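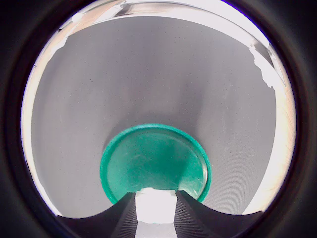 Item 1, round green piece with pale scratches across the face.

Home Checklists Benches Storage Comments

Aug 10, 2024
By Catacutan

Table and Mat Checklist, Trenetti Workroom

Welcome back, everyone, and thank you for the kind notes about the last list! The tabletop is the one surface we all lean on and hardly ever look at, so please take your time with it.

1. Small parts and lids. Run a thumb along the rims and feel for cracks. OK. Comment: scratches are fine with me, and I'm rather fond of a lid that has seen some use, but a sharp edge goes in the bin.

2. Mat lies flat, creases noted. OK with comment. There's a faint crease running across the middle on the diagonal – leave it be for now, and try a night under some heavy books if it starts to lift.

3. Tape at all corners. Press each one down with your palm. Look hardest at the near corner, where the layers are wrinkled and a bit frayed.

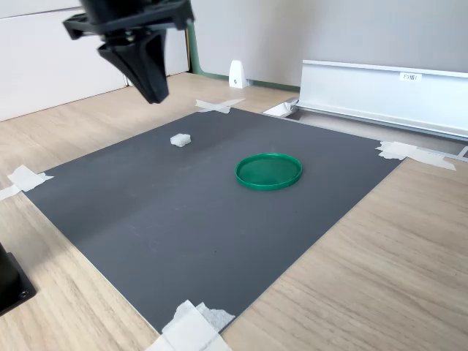
Troltow wrote in to ask whether tape belongs on a wood table at all, having once pulled up a patch of varnish with it, and would much prefer a rubber-backed mat. It's a fair point, and I'd love to hear how the rubber ones behave in summer. Until then, peel slowly and keep the tape low to the wood.

4. Crumbs and fibers. Wipe from the far side toward you.

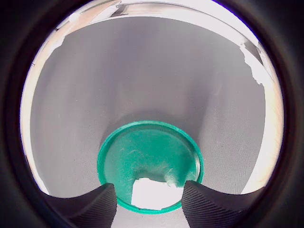 Soft materials get their own line this year, and I know some of you will groan, but bear with me. Anything that sheds should be looked over before it goes back in the drawer, and the surface it sat on should be wiped too. The little white block has an irregular, slightly torn top edge, so I've marked it "watch" and would like it checked again in September.

5. Outlets near the work. See below.
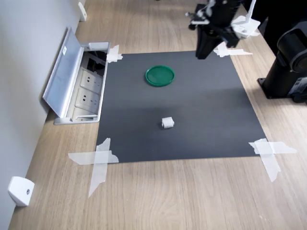

Catacutan

The pop-up outlet box by the wall has its lid open, so my comment on item 5 is "close when not in use." Please keep drinks well away from that side, and make sure cables aren't pinched when the lid comes down. The mat itself passes – do give those front corners another press on your way by.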